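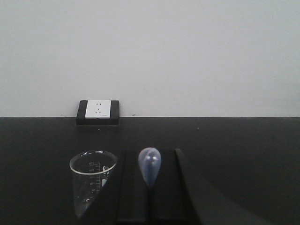
Beaker on the black counter, by the outlet.

I cleared off the counter this week. It had been collecting mail, chargers and jars since we moved to Nandville, and I wanted one stretch of it back for mixing plant food.

The beaker came from a box of lab glass Obsa Jemal was giving away. I took 6 pieces and have only used this one. The numbers are printed in white, so they're easier to read over the dark counter than they were on our old pine table. I wouldn't trust it for anything exact, but fertilizer doesn't need exact.

The outlet sits right down at counter level, so I pour at the other end and keep the kettle cord over here. I still want a shelf on that wall. The one I liked from Risemow was $70 before shipping — too much for one board and two brackets. I may cut my own in April when the garage warms up.

Next job is the drawer under the sink, where I'm fairly sure the other measuring spoons are.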